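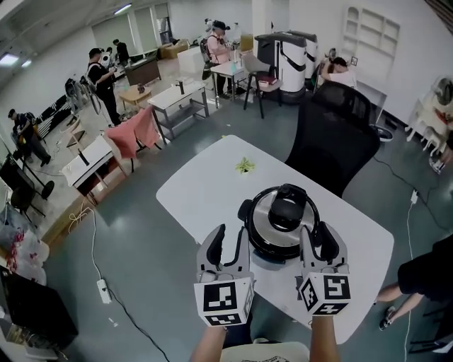

Cleaning an Electric Pressure Cooker

Staff of the Norcombe Teaching Kitchen are asked to follow this procedure after each use.

1. Unplug the cooker and allow it to cool. Confirm that all pressure has been released before opening the lid.

2. Remove the inner pot and wash it in warm, soapy water.

3. Take the sealing ring out of the lid. Wash and dry it separately, and replace it if it is cracked or stretched.

4. Rinse the underside of the lid and check that the steam vent is clear.

5. Wipe the outer body with a damp cloth. The base must never be placed in water.

6. Refit the ring and store the cooker with the lid resting upside down on the pot.

Worn parts should be reported to Parisa Tehrani at extension 338.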